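Can it do the washing-up yet?

Gallery: one machine, one flat, a long list of chores

Every September I get asked whether it is time to stop buying rubber gloves and put the money towards a robot instead. Every September I go and look. This year the looking was done at Skondavmont, where a firm called Gretik keeps a mock-up flat on the second floor, with a kitchen, a hallway and a bed that gets made more often than any bed I have ever owned.

The machine they are training there goes by the name of Vania. It has an arm, a gripper and a patient crew of people who say "nearly" a great deal. I was given an afternoon, a visitor's badge and a chair from which I was asked not to get up while the arm was moving. Tea was made by Golnar Jafarzadeh, by hand, in about 35 seconds plus the kettle.

The question I took with me was a small one. Never mind folding fitted sheets, which most humans can't do either. I wanted to know about the dull things that come before a chore: getting the door open, finding the edge of the thing, letting go at the right moment. Anybody who has watched a toddler try to get into a kitchen cupboard will know that this is where the trouble lives.

Zinash Wubshet, who runs the kitchen sessions, told me that doors and drawers take up more of her week than everything behind them. A handle can be pulled from the front, or the door can be nudged along by its edge once it has come away a little. People switch between the two without noticing. Vania has to be taught each one, and then taught which to choose, and then taught again when somebody changes the handles.

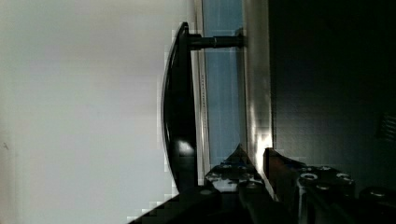 Glossy black handle, silver edge, gripper fingers at close quarters. I have stood in front of my own fridge at midnight with less of a plan.

Seon-mi Ahn thinks I am being unfair about all this. She wrote to me after last year's page to say that we never ask a dishwasher to open its own door, and yet we count it as a labour-saving machine, so why should an arm be marked down for fumbling the handle when it might be perfectly good at the plates? If the householder has to open the cupboard and step aside, she said, that is still half a chore saved, and she would take half.

It's a decent point and I have been chewing on it since. My trouble is the stepping aside. A dishwasher lets me leave the room. A machine that needs me to open things for it has given me a new job, as doorman, and I already have plenty of jobs in that kitchen. Seon-mi's reply to this was that I could do with the exercise.

Man-sik Kwak, who keeps the session log, let me read a page of it. The task was to open a door, take out one item, put it on the worktop and shut the door again. There were 62 tries on the page. The notes in the margin included "good pull, forgot to let go", "shut door on nothing, very gently" and, in capitals, "WHO MOVED THE JUG". It read a lot like the diary of a first flat share.

The shop-floor people have it easier, or say they do. Fadi Chamoun came over from Roussel, where they use the same sort of arm to fill shelves in a stockroom, and he was a bit smug about it. His shelves have no doors. The boxes arrive in 12 sizes and stay in 12 sizes, and no one leaves a half-eaten yoghurt on top of them. I asked whether his arm could manage a kitchen. He looked at the kitchen for a while and asked if there was any more tea.

So, the scores for this year, out of ten and entirely my own:

Opening things: five. Up from three.
Closing things: seven. It has lovely manners at closing.
Picking up a mug: six, provided the mug is where it was yesterday.
Wiping down: four, with one worktop done twice and one not at all.
Knowing when to stop: two, and I include several of the humans in that.

The rubber gloves were on offer on the way home, and I bought two pairs. Zinash says to come back next September, when they hope to have started on the cutlery drawer.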